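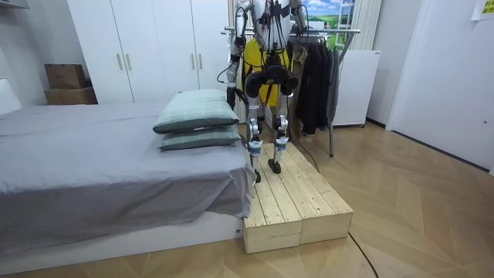
Figure 1. Humanoid robot on the pine platform beside the bed, bedroom work area.

Working Rules for a Humanoid Robot in a Furnished Bedroom
Project report, Lasmont service robotics course, group Lò

1. Purpose

The report sets out the working rules our group wrote for operating a full-size humanoid in a furnished bedroom at Nolalgate, and compares them with published guidance. The tasks were garment handling at a clothes rack and tidying at the bed. Manipulation performance is covered in the companion report and is left out here.

The laboratory rules at Lasmont assume a marked cell with a clear floor and a fixed operator desk. None of those three assumptions holds in a bedroom. A bed takes up much of the usable area, a rack can be pushed over, and the door is inside the area where a person might want to stand. We started from the laboratory rules, struck out what could not be followed, and wrote replacements. The final sheet has 14 rules.

2. Documents consulted

ISO 12100 was used for the method: identify hazards, estimate risk, reduce risk by design before relying on warnings. ISO 13482, on personal care robots, was used as a checklist of hazard types. ISO 13850 was used for the emergency stop. We do not claim conformity with any of them. A student group with borrowed time in a room cannot carry out the verification these documents require, and the sheet says so in its first line.

The Skutero operator manual was used for startup and shutdown order. Where our sheet and the manual differ, the manual applies.

3. Hazards considered

3.1 Loss of balance. A legged robot that loses power does not stop in place. It may fall. For a wheeled base, cutting power is usually the safe response to an error; for a biped it can create the larger hazard. Any rule that says only "press the stop" is therefore incomplete.

3.2 Platform edges. Raised boards add a drop at every side and a seam where two sections meet. Foot placement near an edge has to be treated as a hazard whether or not the controller reports a stable stance. Sections must be checked for relative movement before each session.

3.3 Cables. A thin cable on a light floor is easy to miss, for people and for the robot. The hazard is double: a person trips, or a foot catches the cable and pulls on the connector.

3.4 Soft goods. Sheets, pillows and hanging clothes deform, hide edges and catch on joints. A sheet that drapes over the side of a bed can reach the area where feet are placed.

3.5 Light furniture. A tubular rack has little mass near the floor. If the gripper is closed on a hanger and the arm retracts, the rail takes the load and the rack may follow.

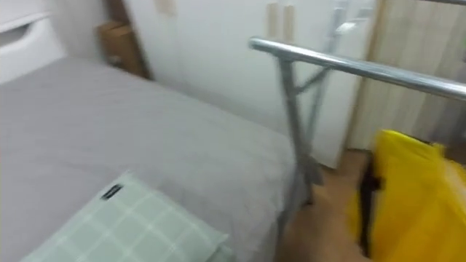
3.6 Degraded perception. Head camera images blur while the head turns. An operator who is guided only by that view will act on poor information exactly when the robot is changing what it looks at. We classed this as a procedural hazard and handled it with a rule on waiting (rule 8) and a rule on a second observer (rule 9).

4. The rules

The full sheet is in Appendix A. The rules that caused the most discussion are given here with comments.

Rule 2. One person holds the stop and does nothing else. The holder does not drive the robot, take notes or move objects. The role changes hands only while the robot is in its rest posture.

Rule 4. No person stands between the robot and the door. If someone has to pass, motion is paused first.

Rule 5. Cables are walked from end to end before power-on. Slack is laid on the side away from the stepping area.

Rule 8. No grasp command is sent until the head has been still for 3 seconds.

Rule 9. A second observer watches the feet from outside the robot's reach. The observer may call a stop, and the call is never questioned at the time.

Rule 11. Hand speed near the rack is limited to 150 millimeters per second. The limit is set in software before the session and read back aloud.

Rule 12. Before retracting from a hanger, the operator confirms one of two states: the hanger is off the rail, or the fingers are open. The arm is not used to test which of the two applies.

Rule 12 was rewritten more often than any other. The first version said "release before retracting," which made it impossible to take a garment off the rack. The second allowed retraction after a visual check but did not say who made the check or from which view.

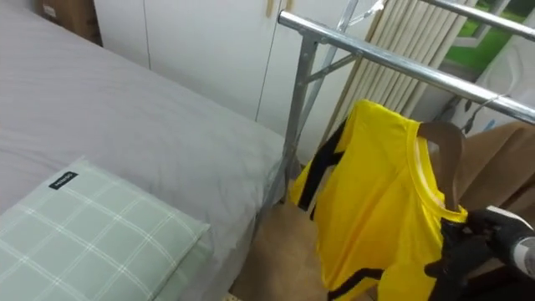 Younes El Sherbiny objected at the draft review that rule 12 puts too much weight on the operator's judgment, and that a force threshold in the wrist would catch a snagged hanger sooner than any person could. He asked for the rule to be kept but moved below a technical limit.

We accept the point. It also matches the order of measures in ISO 12100, where instructions come after protective measures. The threshold was not available in our software build, so rule 12 stands alone for now and is marked as temporary on the sheet.

5. Use of the sheet

The sheet was read aloud at the start of each of 5 sessions. Reading took longer than expected, and by the third session people were reciting it without checking. We then split it into a short part, with physical checks that must be ticked by hand, and a long part for new members only. Rule 5 and the platform check are in the short part.

Two rules turned out to conflict. Rule 4 keeps people away from the door side, while rule 9 needs a clear view of both feet, and with the bed along one side there are few places that satisfy both. The current text gives rule 4 priority. If the observer cannot see both feet, stepping is not allowed and only arm motion may be commanded.

6. Open items

The stop behavior for a standing biped is not settled. We want a controlled lowering before power is removed, which corresponds to a category 1 stop, but we have not measured how long lowering takes or how it behaves close to a platform edge.

The sheet has no rule for the bed itself. Members disagreed on whether a fall toward the mattress should be treated as less severe than a fall toward the floor. Until there is data, both are scored the same.

Appendix A holds the full sheet, and Appendix B the hazard table with severity scores before and after each measure.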